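Dankwa Program: progress report on the bench rules for arm work
Submitted to Dreker by Oliwia Adamczyk, 2023-09-01

The grant pays for one thing: a written set of rules for running robot arms at a shared bench, tested on real handling tasks before it goes out to the Nirnen and Diltoden sites. Draft 2 is finished and has been in daily use since June. Of the 600 runs planned for this period, 339 are logged with a complete check sheet. The rest will be made up before the next report.

Three rules changed in the new draft. Operators now write down the state of the bench before a run starts. A stop must be called out loud as well as pressed. Speed limits are set per task – the old single limit was too slow for clearing and too fast for soft items.

Bronisława Szczepańska reviewed the check sheets and sent back those with no operator initials. We have added a second signature line. Spending is within budget, and the only late item is the printed wall card.

Bench work with artificial flowers and leaves:

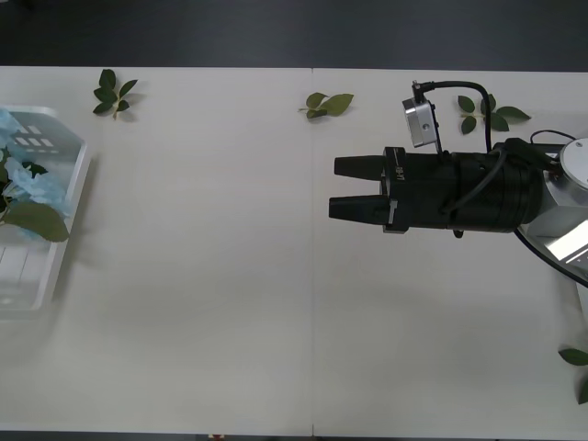
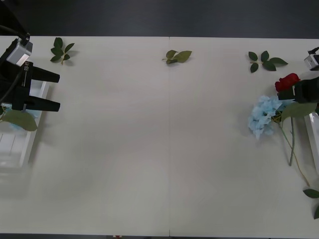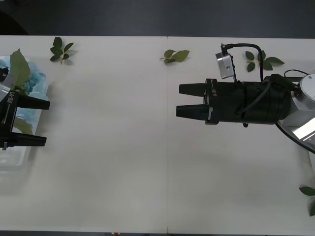
The rule on loose items is the one we still need to settle. Draft 2 says that anything on the bench that is not part of the current step must be kept out of the path of the arms, but it gives no distance. Leaf sprigs along the far side of the table, one of them right behind the gripper on the right, are the kind of case operators ask about. Draft 3 will set a minimum clearance and say who may move an item while the arms are powered – at present the text allows any trained operator to do it. We also want a line on cable slack at the wrist. Both changes will be tried at our own bench first, and the wording will reach Dreker along with the remaining check sheets.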